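Vultby 자원순환 교육 코디네이터 및 시민 참여단 모집

쓰레기 이야기를 좋아하시는 분, 분리배출 요령을 두고 친구와 한 시간쯤 떠들 수 있는 분을 찾습니다! 지역 환경교육 단체 Vultby가 내년 4월에 시작하는 자원순환 교육 사업 'Gezer'를 함께 꾸려 갈 코디네이터 2명과 시민 참여단 30명을 모집합니다.

Gezer는 동네에서 버려지는 물건이 어디로 가는지 주민들이 직접 따라가 보는 사업입니다. 아파트 분리수거장에서 출발해 선별장, 재생원료 업체, 퇴비장까지 차례로 방문하고, 그 과정을 학교 수업과 주민 강좌로 풀어냅니다. 작년에 시범으로 열었던 강좌에는 주민 150명이 찾아와 주셨는데, 질문이 너무 많아서 예정된 시간을 훌쩍 넘겼습니다. 두부 용기에 붙은 비닐은 어디까지 떼어야 하느냐는 질문 하나로 20분을 쓴 날도 있었어요. 저희는 그 시간이 정말 즐거웠습니다.

코디네이터가 맡을 일

초등학교와 중학교에서 쓸 수업안을 만들고, 교사들과 일정을 조율합니다. 선별장 견학을 준비하고 인솔합니다. 주민 강좌의 강사를 섭외하고, 강좌가 끝나면 나온 질문을 정리해 다음 자료에 반영합니다. 수업안 개발은 교육팀의 Müzeyyen Duman 팀장이, 현장 견학은 Oğuzhan Kurtuluş 님이 함께 진행합니다. 두 분 모두 현장 경험이 많으니 처음부터 모든 걸 알고 오실 필요는 없습니다.

이런 분을 기다립니다

전공은 보지 않습니다. 지금 있는 동료들도 산업디자인, 화학, 국문학 등 출발점이 제각각입니다. 다만 어린이나 주민을 대상으로 수업이나 행사를 진행해 본 경험이 1년 이상 있으면 좋겠습니다. 견학이 잦은 편이라 한 달에 두 번 정도는 토요일 근무가 있고, 평일에 대체 휴무를 드립니다. 운전면허가 있으면 반갑지만 필수는 아닙니다.
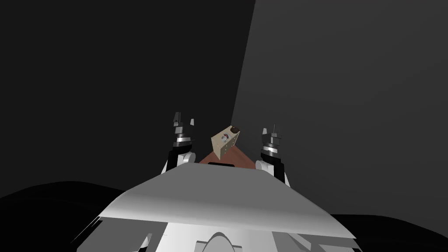
근무는 주 4일, 하루 7시간이고 계약 기간은 1년입니다. 사업이 이어지면 재계약을 우선 협의합니다. 급여는 경력에 따라 정하며 면접 때 기준표를 보여 드리고 설명합니다. 사무실은 Steltix 건물 3층에 있고, 점심은 각자 싸 와서 같이 먹는 날이 많습니다. 다회용기 세척대도 있어요.

시민 참여단은 이렇게 활동합니다

참여단은 만 18세 이상이면 누구나 신청할 수 있습니다. 4월부터 석 달 동안 집에서 나오는 포장재를 종류별로 기록하고, 격주로 열리는 모임에서 결과를 나눕니다. 기록장은 종이와 온라인 두 가지로 준비했으니 편한 쪽을 고르시면 됩니다. 선별장 견학은 활동 기간 중 한 번 있으며 교통편을 제공합니다. 모임 때마다 다과가 있고, 참가비는 전체 과정에 3,000원입니다(기록장 인쇄비로 씁니다). 가족이나 이웃과 함께 신청하셔도 됩니다. 자녀를 데려오시는 분들을 위해 옆방에 놀이 공간도 마련합니다.

모임을 이끄는 Zerrin Kılıçarslan 님은 시범 강좌의 수강생이었다가 지금은 퇴비 반을 맡고 있습니다. 베란다 퇴비가 궁금하신 분은 첫 모임에서 꼭 말을 걸어 보세요. 실패담까지 아낌없이 들려주실 거예요!

지원 방법

코디네이터 지원자는 이력서와 함께, 본인이 해 보고 싶은 수업 하나를 한 쪽 분량으로 적어 보내 주세요. 형식은 자유입니다. 그림이나 손글씨도 괜찮습니다. 서류를 통과한 분께는 개별로 연락드리고, 면접은 Bülent Yurt 대표와 교육팀이 함께 봅니다. 면접에서는 보내 주신 수업 이야기를 주로 나눕니다.

참여단은 Vultby 홈페이지의 신청서를 작성하거나 Iltell 주민센터 1층 안내대에서 종이 신청서를 받아 제출하시면 됩니다. 신청이 정원을 넘으면 추첨으로 정하고, 결과는 문자로 알려 드립니다.

문의는 Berkay Tokgöz 님 앞으로 홈페이지 문의란에 남겨 주세요. 전화 상담을 원하시면 연락처와 통화 가능한 시간을 함께 적어 주시기 바랍니다.

게시일: 2019년 12월 1일
접수: 코디네이터는 채용 시까지, 시민 참여단은 정원이 찰 때까지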